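Search this blog
Search

Home About Archive Sewing House Contact

Sorting the play kitchen

20 April 2026

The play kitchen has been on my list since November. It started as one box of pretend food from my sister and grew from there, mostly through birthdays and the Arcombe church sale, where I can't walk past a bag of toy dishes. By this spring it had taken over the bottom two shelves of the hall closet and a good part of the floor.

I finally pulled all of it out last week and put it on the dining room floor. It took most of a morning and I had to stop twice to answer the door.

My first pass was by size. Big pieces against the wall, small pieces on a towel. I don't recommend this. A toy pot is big and a toy lid is small, so the pots ended up across the room from their lids, and I spent a while walking back and forth. I started over and went by what the kids do with the things. Cooking in one pile, eating in another, food in a third. The odd pieces that don't belong to any game went in a shoebox.

The shoebox filled up fast. Two wheels from something, a doll's shoe, a handful of beads, a key that doesn't fit anything we own. I kept the key.

The furniture was harder. We had a wooden stove from Catterall that was a good piece when it was new, but one of the knobs had come off and the door wouldn't stay shut. I glued the knob in 2000-something for the older cousins and it has been coming off ever since. It went to the garage until I decide. What I want now is furniture that can sit on a table, gets used, and goes back on a shelf at the end of the day. The cream cabinet does that. It could be an oven or a cupboard depending on who's playing, and the loops on top make it easy to lift. I keep it on top of the dark brown box, because the box has a slot in the front for a handle and the two together come to a decent height for a four-year-old standing at a table.

The food got the most thinning out. I had far too much of it. Every set you buy comes with the same tomato and the same slice of cheese, and after a few years you have a bowl of tomatoes. I kept one of each thing, plus the banana, which was always going to stay. It gets asked for by name. Anything with a crack went in the trash and anything sticky went in the sink with dish soap.

I also kept some of the foam blocks with the kitchen things and didn't put them back in the block bin. They get served more than they get stacked. A purple one has been cake, soup, and soap.
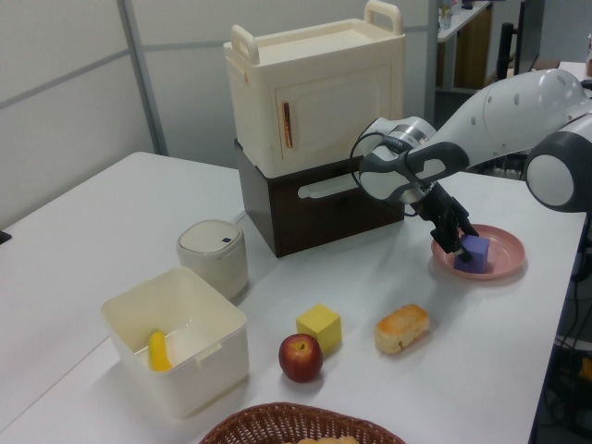 Stella Rugemalira wrote to me that she'd tried the same kind of sorting and had given up on keeping food and dishes apart. In her house it all goes into one deep basket, and the kids dig for what they want. She said the digging is half the game, and that a separate bin for every category only meant more bins to tip over. She did agree about the tomatoes.

I thought about that for a day or so. I can see how it would work with a basket low enough to reach into. Ours would end up with the heavy things at the bottom and the plates on top getting scratched, so I've stayed with separate bins, but fewer of them than I'd planned. The open white one is for food. I like that it has no lid. Lids on toy bins get taken off once and are never put back, and then you're storing lids.

Dishes are stacked on the shelf above. The pink plate goes on top of the stack as it's the favorite, and if it's on the bottom the whole pile comes down to get at it.

The little round pot with the lid is our rice cooker. I don't know if it was made to be one, but it looks like one, and it has a dark blue button on the lid that gets pressed a lot. We eat rice most nights, so it sees more use than the cabinet does. I used to keep it in with the cups and it was always the last thing found. Now it has its own spot next to the brown box and I haven't been asked where it is.

For cleaning, I wiped everything plastic with a cloth and warm soapy water and dried it on a towel overnight. The foam pieces I washed by hand and squeezed out. They took longer to dry than I expected, almost two days, and I'd do them first next time. Anything with a sticker on it got a damp cloth only. I lost a sticker off a toy milk carton some years back and heard about it for a week.

What's leaving the house: one large bag of duplicates, the tea set with no teapot, and a cash register that plays a song. The bag is going to Sheila Furnival for her grandchildren. The cash register I'm still thinking about. I took the batteries out and it has been a good deal more popular with me.

Putting it away takes under ten minutes now if the kids help and less if they don't. Food in the bin, plates on the shelf, cabinet on the box. I taped a strip of paper to the edge of the shelf with a drawing of what goes where. The drawing of the rice cooker looks like a hat, but they know what it is.

Still to do is the dress-up trunk, and the garage shelf where the stove is sitting. If anyone has a way to fix a toy stove door so that it stays shut, without a magnet, please write and tell me.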